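The table came from a house clearance in Kallach, and Princess Agbayani had never believed a word the seller said about it. Solid all the way through, he told her. Belonged to a ship's doctor. He had wanted 400 for it and taken 144, and in her experience people did not come down that far on a ship's doctor.

"It's a nice table," said Wenjie Liao.

"It's a pale table. Nice is a separate matter."

Wenjie had the rack ready to go in the van for Lehtinen, and a steel cup that was supposed to travel with it. He thought the two made a set. The list said so: rack, white, with cup. Princess thought whoever wrote the list had found a cup near a rack and gone home early.

"Then where does it go?" she asked. "Top or bottom?"

"Top, I'd say."

"So it slides off at the first roundabout."

"Bottom, then."

She bent down and peered at the lower panel through the wires. She had been sold sets before. In June it was a teapot and a tray from Usum, 55 for the pair, and the pot would not sit flat on the tray whichever way she turned it.

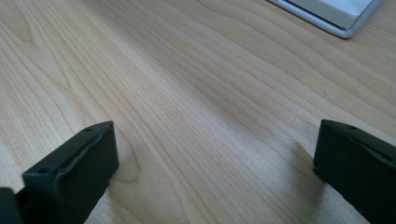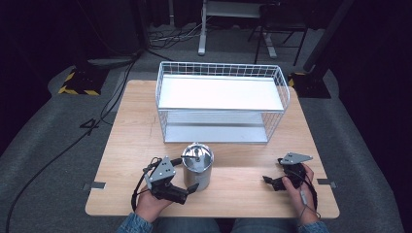

The table from Kallach. In the second picture, the rack and the cup from the Lehtinen list.

"You could just leave them both here," Wenjie said. "Tell Lehtinen they got lost."

"And have him ring me every morning until I die?"

He ran his thumb along the grain to where it bent round on itself. The seller had made a great deal of that as well. He said you only got a loop like it in very old trees, and Princess had asked him how old, and he had gone to see about his dog.

"What if it really was a doctor's?" said Wenjie.

"Then he kept it very clean for a man at sea."

She picked up the cup, looked inside it, and set it down again a little further from the rack.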